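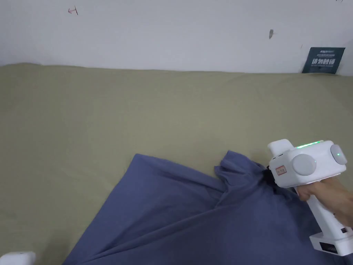 Closmont's Edavero readout – anyone else reading the subgroup bit?

marrowfat
Morning all. I've had a small holding in Closmont since before they moved the labs out to Potside, so please take everything below with the usual pinch of salt, as I'd dearly love this to work and I know that makes me a poor judge. The Edavero results came out at seven and I've now been through the release twice with a pot of tea. For those who haven't kept up, it's their once-weekly injection for severe gout, the one for people who can't get on with the ordinary tablets. 1594 patients, two doses against placebo, main measure being flares over the second half of the year. The higher dose hit it comfortably and the lower dose didn't. What I can't get my head round is the paragraph on kidney patients, where they say results were "consistent with the overall population" and then give no number at all. Am I being suspicious for the sake of it?

tilly_hatband
You're not, I stopped at the same line. I used to write these things for a living (not for Closmont, and a long while ago now) and "consistent with" covers a great deal of ground. It can mean the same size of benefit, or it can mean the estimate pointed the right way with error bars you could drive a bus through. My guess is a small subgroup and a wide interval, which wouldn't be anything wicked, but I'd want to see it before getting the bunting out.

Fennel Road
Lovely to see this thread busy again! I'm going to be the cheerful one, if you'll let me. My dad had gout for the last fifteen years of his life and there were weeks he couldn't bear a sheet on his foot, so any drug that cuts flares in people who've run out of options gets a cheer from me, kidney paragraph or no kidney paragraph. The higher dose worked. Isn't that the headline?

marrowfat
It is, and I'm sorry about your dad, that sounds miserable for all of you. I only fuss about the kidneys as so many of the people who can't take the tablets have poor kidney function to begin with. If it doesn't do much for them then the market is a good deal smaller than the 3000 new patients a year Closmont keep putting on their slides for the first launch country, and those slides are what the share price has been living on.

quietledger
I'll disagree with nearly everyone, in a friendly way. The subgroup is a side matter. Look at the stopping rate instead. They mention "injection site reactions, mostly mild" and then a couple of lines down say that 13 per cent on the higher dose left the study early, without giving the placebo figure next to it. If placebo was 11, fine, people drift out of long trials all the time. If placebo was four, then you have a drug that works very well for those who can put up with it, and you'll have a hard time with the people who decide what gets paid for.

tilly_hatband
Fair point and I missed it entirely, thank you. Though I'd say the two questions may be tied together. If the kidney patients were the ones leaving, then how they counted the missing people matters a lot, and the release doesn't say how that was done. It might be in the trial registration. I'll have a dig this evening once the dog's been out.

Yorrick77
Am I the only one who remembers Yen's gout drug? Same sort of target, smashing topline, everyone delighted, and then the full paper came out eight months later and the whole thing sank on liver tests. I lost a fair bit on that and haven't touched the area since. Not saying it's the same, but the smell is familiar.

quietledger
I remember it well, but I don't think it's a fair comparison. Yen's was a tablet taken daily and the liver signal was already there in the mid-stage study, if you went and looked in the appendix. Edavero's earlier trial was only 200 people or so but the liver numbers were clean all the way through.

Yorrick77
200 people wouldn't show you a rare problem though, would it?

quietledger
No, it wouldn't, and I'll give you that one. More than 1500 is a different matter, and they do say no serious liver events this time. They'd be very foolish to put that in writing if it weren't so.

Fennel Road
Does anybody know when we get the whole lot? The release just says "an upcoming medical meeting", and there seem to be dozens of those.

marrowfat
The chief exec said autumn on the call, and then sounded as if she wished she hadn't. I've emailed investor relations to ask about the kidney group and the placebo drop-outs – they're usually quite decent about replying, even to tiddlers like me. I'll post whatever comes back.

tilly_hatband
Back from the registration page. Kidney function is listed as a pre-planned subgroup, so they do have the number. Nothing on how the drop-outs were handled apart from "see analysis plan", and the analysis plan isn't attached.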